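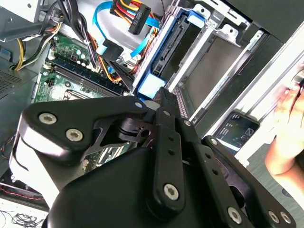 Inside one of the desktop towers at Mendden's Zustonstead workshop.

Mendden opens desktop repair and parts recovery bench in Zustonstead

Reading time: 2 min

ZUSTONSTEAD — Mendden has opened a workshop for used office desktops, with drive removal as the first job on every machine. The service is open to schools, clinics and small firms from Monday.

Mendden collected 2,769 desktops last year, most of them from offices replacing their equipment. Until now the drives were taken out at an outside site.
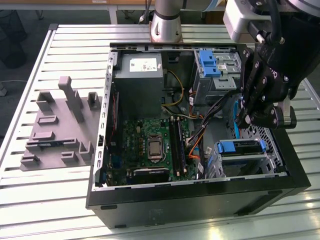
A tower on its side with the panel off. The memory and processor are in their sockets.

"People ask about the drive before they ask about anything else," said Ozan Avcı, who manages the workshop. "We want it out, labeled and logged before the rest of the computer is touched."

Drives are held in a tray beside the computer until they are logged. Customers can choose to have them wiped or shredded, and a record is sent by email in either case.

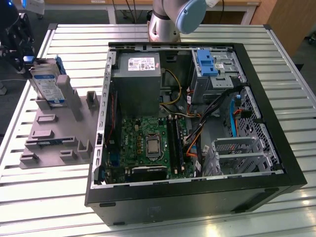

A hard drive standing in the gray tray next to an open tower.

Memory, processors and power supplies are then checked one by one. Parts that pass go to Szulc, which sells them with a 31-day return period. Cases and boards that can't be reused go to Funard for metal recovery.
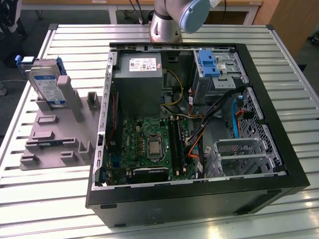

Pickup is free within the town for two or more computers. Monitors and printers are not accepted at this stage — a decision on those is expected in December.

"Leave the cables at home, please," said Eylül Eren, who handles bookings. "We only need the tower."

Last updated: Monday, 9:40 a.m.

Comments

deskfan: Do you take all-in-ones or just towers?

Marla T.: Can I get my own drive back instead of having it shredded?

oldbeige: Good to see the memory being resold. I could use 2 sticks for mine.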